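3.2 Shared kitchens and the sorting of household waste

The second part of the study looked at how tenants in Lidomport and Rommont dealt with food and packaging waste in kitchens used by more than one household. Records were kept for 172 kitchens in Lidomport and 429 in Rommont. Both towns collect food waste separately from paper, metal and mixed refuse, but the rules given to tenants differ. In Lidomport the housing office supplies a printed guide with each tenancy. In Rommont the guide is posted in the entrance hall, and changes are announced by letter. The Rommont guide in force during the study was dated 6 Mar 2018.

Kitchens were grouped by the amount of clear worktop next to the sink and by the distance from the sink to the nearest bin. Cupboard space was recorded but was not used in the grouping, as tenants in both towns often kept bins in the hallway or on a balcony.

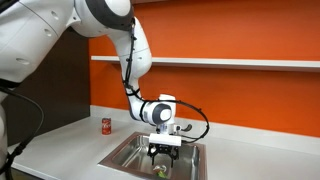 The distance to the bin had a stronger link with correct sorting than the number of bins provided. Where tenants had to leave the kitchen to reach the food waste bin, peelings and leftovers were more often found in the mixed refuse. The same pattern held in both towns, although it was weaker in Rommont, where collection is more frequent. Household size made little difference once the distance had been taken into account.

Packaging was a separate matter. Tenants reported that they were unsure how to treat items made from more than one material, and the two guides gave conflicting advice on snack wrappers and lined cartons. Drinks cans caused far less doubt.

Figure 6. Worktop and sink, with a drinks can and a snack packet on the worktop. 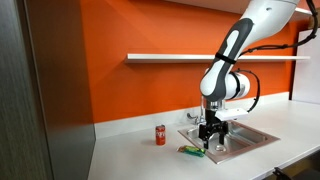

Tenants in the Nuchit district of Rommont were also asked how long they kept packaging in the kitchen before taking it to the shared store. Answers ranged from the same day to up to 8 days. Longer storage was more common on the upper floors and in buildings without a lift. In the Fuvia blocks, where the store is reached through a locked yard, several tenants said that they carried out all their waste on one trip and sorted it at the store.

The April collection in Lidomport was left out of the comparison, as two routes were changed in that month and the weights could not be matched to single buildings. The remaining collections are treated in Section 3.3, together with the weighing method and the handling of missing returns.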